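筷子的故事：两根小棍子怎么帮我们吃饭

写给八岁到十二岁的小朋友
文：卡马尔（Camard）儿童读物小组

你今天吃饭用什么？也许用勺子，也许用叉子，也许用手，也许用筷子。世界上每天有很多很多人用筷子吃饭。筷子看起来非常简单，就是两根细细的棍子。可是第一次用筷子的人，常常觉得它很难。我小时候不会用筷子，长大以后才学。所以我写这篇文章的时候，会把我以前不明白的地方写得慢一点。

一、筷子是从哪里来的

筷子最早出现在中国。它到底是哪一年出现的，谁也说不准，因为木头和竹子放在土里会慢慢烂掉，留不下来。考古学家（就是研究很久以前的人怎样生活的科学家）在古代的遗址里找到过用铜做的筷子，也找到过用骨头做的细棍子。从这些东西我们知道，筷子的年纪已经超过2000岁了。

一开始，人们可能不是用筷子吃饭，而是用它做饭。请你想一想：锅里的水正在开，里面有肉和菜，你想把它们拿出来，手不能伸进去，会烫伤。用两根长棍子去夹，就安全多了。后来人们发现，这两根棍子在饭桌上也很好用。

那时候，很多人吃米饭或者粥是用勺子的。勺子在中国也很古老。筷子主要用来夹汤里的菜。过了很久，筷子才慢慢变成饭桌上最重要的工具。有的历史学家认为，这和食物的变化有关系：面条和饺子越来越受欢迎，而用筷子吃面条特别方便。

二、“筷子”这个名字

古时候，筷子不叫筷子，叫“箸”，读音和“住”一样。这就有了一个有意思的故事。以前在江上划船的人，最怕船停住不走。“箸”和“住”听起来一样，船上的人觉得不吉利，就换了一个相反的说法，叫“快”，希望船走得快快的。因为很多筷子是竹子做的，人们就在“快”字上面加了一个竹字头，变成“筷”。

请你看一看“筷”字的上面，是不是像两片小竹叶？很多和竹子有关的字都有这个竹字头，比如“篮”“笔”“笛”“筐”。你可以在课本里再找几个。

不过“箸”这个字没有消失。在中国南方的一些地方，老人家说话的时候还在用它。日本人写“筷子”，用的也是这个字。

三、不同国家的筷子

中国、日本、韩国和越南的人都用筷子，但是他们的筷子不完全一样。

中国的筷子比较长。中国人吃饭，常常把很多盘菜放在桌子中间，大家一起吃。筷子长一点，就能夹到远一点的菜。中国筷子常见的样子是上面方、下面圆。方的那一头放在桌子上不容易滚，拿在手里也不容易转。

日本的筷子比较短，头比较尖。在日本，常常每个人有自己的一份饭菜，不需要把手伸得很远。日本人吃鱼很多，尖尖的筷子头可以把鱼刺挑出来。

韩国的筷子常常是金属做的，形状有点扁。金属筷子很结实，洗起来也容易，但是它比木筷子滑，新手会觉得更难一些。韩国人吃米饭一般用勺子，夹菜才用筷子。

越南的筷子也比较长，多数用木头或者竹子做。越南人吃米粉的时候，一只手拿筷子，一只手拿勺子，两样一起用。

泰国又不一样。泰国人吃米饭大多用勺子和叉子，吃汤面的时候才用筷子。我们小组里有一位编辑在一家叫赛通（Saithong）的小面馆吃过面，她说那里每张桌子上，筷子和勺子都是放在一起的，客人自己拿。

四、筷子放在哪里

每个家庭收筷子的办法都不一样。有的家庭把筷子平着放在抽屉里，有的家庭用墙上挂的筷子笼。还有一个很简单的办法，就是把筷子立在一个杯子里，吃饭的时候每个人自己拿两根。
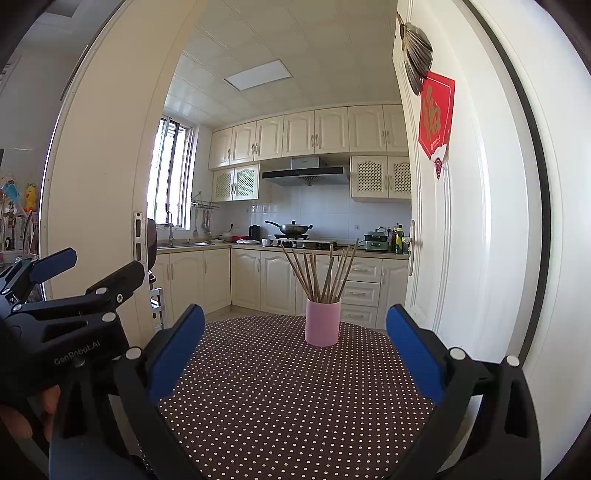
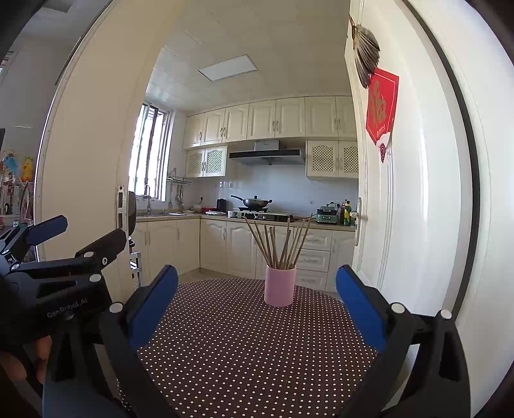 粉色的杯子，细细的木筷子，圆桌上铺着小白点的深棕色桌布。

五、为什么两根棍子能夹住东西

现在我们来讲一点科学。

你用筷子的时候，两根筷子做的工作是不一样的。下面那一根不动，靠在大拇指的根部和无名指上。上面那一根会动，由大拇指、食指和中指一起控制。上面的筷子往下走，食物就被夹在中间了。

上面的那根筷子是一个“杠杆”。杠杆就是一根可以绕着一个点转动的硬棍子。跷跷板也是杠杆，剪刀里有两个杠杆。筷子转动的那个点在你的大拇指旁边，这个点叫“支点”。手指动一点点，筷子的头就动很多。所以筷子很灵活，但是它也比较费力：你的手指用的力气，到了筷子头上会变小。用筷子夹一粒花生没有问题，夹一个大土豆就累了。

还有一个力量也很重要，叫“摩擦力”。两样东西靠在一起，想要滑动的时候，摩擦力会拦住它们。木头和竹子的表面有一点粗，摩擦力比较大，食物不容易掉。如果筷子又光又滑，食物也又光又滑，比如鹌鹑蛋，那就很难夹了。有的筷子在头上刻了几条细细的线，就是为了让摩擦力变大。

做一个小实验

你需要：一双木筷子或者竹筷子，两个小碗，10颗干的黄豆，一点水，一点食用油。

第一步，把黄豆放在一个碗里，用筷子把它们一颗一颗夹到另一个碗里。请大人帮你看时间，把用的时间写下来。

第二步，在黄豆里加一点水，再夹一次，也写下时间。

第三步，把水倒掉，擦干黄豆，加几滴油，再夹一次。

比较三次的时间。哪一次最慢？你能不能用“摩擦力”这个词，给家里人讲一讲为什么？如果家里有很小的弟弟妹妹，请把黄豆收好，不要让他们放进嘴里或者鼻子里。

六、怎样学用筷子

如果你还不会，可以这样练习。

先只拿一根筷子。把它放在大拇指和食指中间的“虎口”那里，下面靠着无名指。试一试，让它稳稳地不动。

然后拿第二根。像拿铅笔一样拿住它，用大拇指、食指和中指。上下动一动，这时候第一根筷子还是不要动。

两根筷子的头要一样齐。如果一根长一根短，就夹不住东西。你可以把筷子头轻轻地在碗里或者盘子里对齐。

手不要拿得太低，也不要太高。拿在中间偏上的地方比较舒服。

练习的时候，先夹大的、软的东西，比如小块的海绵或者面包。会了以后，再夹青菜、豆腐块和花生。豆腐要轻轻地夹，用力太大它就碎了。嫩豆腐连很多大人也夹不好，用勺子吃没有关系。

左手写字的小朋友可以用左手拿筷子，方法是一样的，只是左右换过来。

七、饭桌上的礼貌

用筷子的地方，都有一些关于筷子的规矩。每家的规矩不同，但是下面几条，很多家庭都有。

不要把筷子竖着插在米饭里。这个样子很像祭拜去世的人时插的香，长辈看见会不高兴。

不要用筷子指着别人说话。

不要用筷子敲碗。

不要在盘子里翻来翻去地找自己喜欢的菜。看好了再夹，夹了就放到自己的碗里。

暂时不用筷子的时候，把它们平放在筷子架上。没有筷子架，就放在自己的碗旁边或者盘子边上。

有的家庭会用“公筷”。公筷是大家一起用的筷子，只用来把菜从盘子里夹到自己的碗里，不放进嘴里。这样比较卫生。为了不弄错，公筷常常和别的筷子颜色不同，或者长一些。

八、筷子是怎么做的

做竹筷子，先要把竹子锯成一段一段，再劈成细条。然后把细条削圆、磨光，一头磨得细一点。磨好以后要晒干或者烘干，不然筷子会发霉，也会弯。

做木筷子的办法差不多。有的木筷子外面会涂一层漆，颜色很漂亮。在一家叫瓦利茨（Valitz）的手工作坊里，做筷子的师傅给我们看了两堆筷子。一堆是机器做的，一天可以做2000双；另一堆是手工做的，数量少得多。手工的筷子每一双都有一点点不同，师傅要把它们放在手里滚一滚，找出粗细最接近的两根，配成一双。

还有一种筷子只用一次就扔掉，叫一次性筷子。它很方便，但是用掉很多木头和竹子。一个小饭馆如果一天用1000双，一个月就是很大的一堆。所以现在有些饭馆又用回可以洗的筷子，也有人出门的时候自己带一双，放在小盒子里。

九、怎样照顾筷子

筷子每天都要进嘴里，所以要好好洗。洗的时候，用海绵从上往下擦，筷子头多擦几下。洗完以后要晾干。如果放在杯子或者筷子筒里，要让里面通风，不要有积水。筷子筒的底部也要常常洗，那里最容易藏脏东西。

木筷子和竹筷子用久了会有小裂缝，颜色变深，或者长出黑点。有黑点的筷子可能是发霉了，要请大人换新的。

小词典

遗址：很久以前人们住过或者用过，现在还留下一些东西的地方。
杠杆：可以绕着一个点转动的硬棍子。
支点：杠杆转动的时候，不动的那个点。
摩擦力：两个东西互相接触，拦住它们滑动的力。
公筷：大家一起用来夹菜的筷子。
虎口：大拇指和食指中间的地方。

想一想，问一问

你家里的筷子是什么材料做的？
你家里最长的筷子用来做什么？
问一问爷爷奶奶或者外公外婆，他们小时候，饭桌上有什么规矩？

下一篇我们讲勺子。读者可以在南德利耶（Nandelier）图书角借到这套文章的纸质版。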